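# Why Is Carpet So Good at Swallowing Sound?

Clap your hands in a bathroom. Now go clap in a bedroom with a thick carpet and a bed full of pillows. Did you hear the difference? The bathroom clap rings and bounces. The bedroom clap is over almost before it starts!

Your hands did the same thing both times. The room changed the sound, and a big part of that change was going on down by your feet.

## Sound is a wiggle

When you clap, you give the air a shove. The air next to your hands bumps the air beside it, and that air bumps the next bit, and so on across the room. We call this moving wiggle a sound wave. Nothing solid flies from your hands to your friend's ear - the wiggle just gets passed along, like a nudge going down a line of kids.

When the wiggle hits something hard and smooth, like tile, most of it bounces right off. Then it hits a wall and bounces again. All those bounces reach your ears a tiny bit after the first sound, and they blur together into a ringing noise. Scientists call it reverberation (say it like this: ree-vur-buh-RAY-shun). It's a great word to shout in a stairwell.

## Down in the fuzz

A carpet is made of thousands and thousands of little threads called yarn. The fuzzy part you walk on is the pile. Some piles are tall and shaggy. Others are short and tight, like the striped or speckled kind you often find in schools and offices.

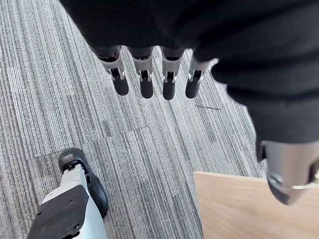
So does that mean a flat, thin carpet doesn't do anything? Dad says the one in our hallway is so flat it might as well be paint, wrote a reader from Makham, and it's a fair thing to wonder! Thin carpet does soak up less sound than thick carpet. It still beats bare tile, though, and it's terrific at one special job that we'll get to in a minute.

When a sound wave reaches a carpet, some of it slips down between the threads. The air down there has to squeeze through lots of tiny crooked gaps, rubbing against the yarn as it goes. Rub your palms together fast and feel what happens. They get warm! The same thing happens inside the carpet, only the warmth is so small you could never feel it. The energy of the sound has turned into a teeny bit of heat.

High sounds, like a whistle or a squeak, get soaked up best. Low sounds, like a drum or a rumbling truck, have long, lazy waves, and a carpet is too thin to catch much of them. That's why you can still hear the boom-boom-boom of music from the next room.

## The footstep trick

And now the special job. Drop a wooden spoon on a hard floor - CLACK! Drop it on carpet and you get a soft thup. The carpet squashes a little and slows the spoon down gently, so less noise gets made in the first place. Even a flat carpet can do this, and the people downstairs are very glad about it.

## Try it yourself

You need a metal spoon, a towel, and a room with a hard floor.

1. Drop the spoon from knee height and listen.
2. Fold the towel once, lay it down, and drop the spoon on it.
3. Fold the towel again and repeat.

Which landing was quietest? Try a cushion next, or a newspaper, or a pile of socks!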